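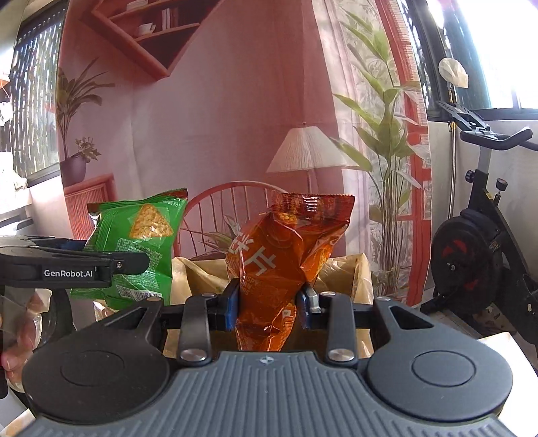 8/30/25 – trike notes, shop and field

Wing off the Seren and laid out in the shop again. Roland wanted to fly this morning but the wind was already up at the tree line by the time we had the trailer open, so we did the hang test and the reserve repack check we have been putting off.

Hang test first. Cart on, full harness, prop bolted up, tank half full. Hung from the middle hooks the Oakley sits with the prop tilted back too far, which matches what Roland has been complaining about: pushed back in the seat on climb and the front wheel floating before he wants it to. Moved the hang point one hole forward on both sides. Much closer to level now. Left hand side was a thread tighter than the right when I measured strap to strap, evened that up. Marked the webbing with a paint pen so it goes back to the same place after transport.

Trimmers: left one slips under load. Not a lot, but it creeps out if you bounce on the riser. Cam teeth look rounded. The webbing is fuzzy where it runs through and that can't be helping. I'd replace both sides together. Ordered a pair from Stemano along with new brake pulleys. They have the narrow webbing only, so whoever fits them should check the width against the old ones before cutting any stitching.

Line check on the wing. Went through A's and B's on both halves with the tension set the same as last time. Center A's have shrunk a little compared with the outers, all within what the manual allows. C's are where the wear is. One lower C on the right has a rough sheath near the maillon, no core showing. I flagged it with yellow tape. Bradley says fly it, I say swap it before the September trip. It is a cheap line and we have the drawing.

Engine. 81 hours on the meter. Pulled the plug, color is fine, a bit toward tan. Regapped and put it back. Pop-off held steady after I cleaned the needle seat, so the lazy idle we had last weekend may have been dirt and nothing worse. Ran it up on the stand for a few minutes, then again after lunch. Cold start took three pulls with the choke, warm start took one. CHT probe reads high at idle compared to the infrared gun and then agrees at mid throttle. I suspect the ring terminal. Crimp looks poor.

Exhaust: two springs stretched, one rubber mount with a crack about halfway through. Replaced the mount, safety wired the springs. The remaining mounts are from the same bag, so look at them every time.

Prop has a nick on the leading edge near the tip of one blade. Filled with epoxy, sanded, balanced on the rod. Needed one small patch of tape on the other blade to sit level. Let it cure overnight before anybody runs it.

Weights, for the record. Cart with frame, motor, full tank and reserve came to 233 pounds on the freight scale. That is 8 more than the figure we have been using. The bigger rear tires probably account for most of it. Bradley and cart together are still inside the range for the Seren, Roland and cart are near the top of it. He should be using the Gunder field for launches on warm days. It is longer and there is nothing to clear at the far end.

Reserve: handle pulls clean with the cart hanging, from the left side. Bridle routing was wrong, over the comfort bar where it should go under. Rerouted and tied off with thread.

Still to do:
– trimmers and pulleys when they arrive
– lower C line, right
– new ring terminal on CHT
– throttle cable, outer is kinked by the handle, trim 7 mm and reseat
– ask Roland where the spare quick links went
– radio check with both helmets, Bradley's mic was cutting out on transmit

Prop cage netting is okay for now. Two knots redone at the top.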